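How to Cut Back on Soda Without Quitting All at Once

Most people who drink soda every day do it at set times: with lunch, in the car, in front of the TV. Start by writing those times down for 5 days. Don't change anything yet. A note on your phone is enough, or a sheet of paper on the fridge door.

Next, pick the drink you would miss least and drop it. For me it was the one at mid-morning. I kept the lunch can for another month and replaced the morning one with cold water and a slice of lemon. If caffeine is what you're after, swap in tea or a small coffee – stopping suddenly can give you headaches for a few days.

Buy single cans, and only as many as you plan to drink that week. Large bottles go flat, so people tend to finish them fast. Keep the cans in a cupboard and chill one at a time.

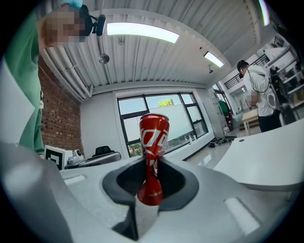 Temitope Obi wrote in to say that the cupboard rule did more for her than any list, and that she went from 32 cans a month to eight by April. She still has one with pizza and doesn't plan to give that up.

Once you are down to one a day, try every other day. Sparkling water helps if you miss the fizz. Add a splash of juice to it at first, then use less each week.

Eating out is harder, as refills are often free. Ask for the smallest size with plenty of ice, and order water along with it. If you slip for a weekend, go back to the last step that worked and stay there for two weeks before cutting again.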